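**Equipment review: Flirley two-compartment refrigerator, light grey**
Prepared for the Trolwood residence kitchens, 28 February 2025

The Flirley was installed in the second-floor shared kitchen in November as a replacement for a unit of similar size. It serves 11 residents. The purchase price was just over $700, delivery included.

Temperature control has been satisfactory. The upper compartment returns to its set point promptly after the lunch period, when the door is opened most often. The lower compartment is slower, and residents who store dairy products there have been advised to use the back.

Cleaning is the strongest point of this model. The interior walls are smooth and pale, so spills are noticed early and wipe off with a damp cloth. Rekha Pandey, who oversees the kitchens, reports that the weekly cleaning now takes one person half the time it did before.

Two reservations should be recorded. The door seals collect crumbs along the bottom edge — a soft brush is needed — and the manual says little about reversing the doors. Noise is low, although the compressor can be heard in the adjoining study room at night.

The Flirley is recommended for shared kitchens of this size. Requests for a second unit should be sent to Orysia Marchuk.

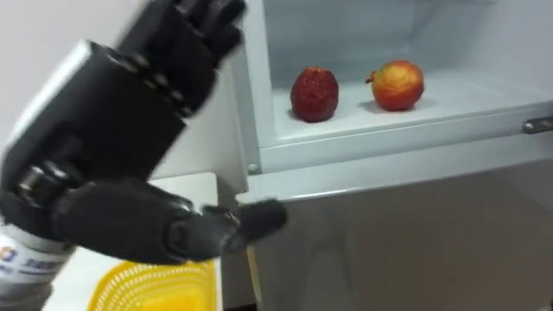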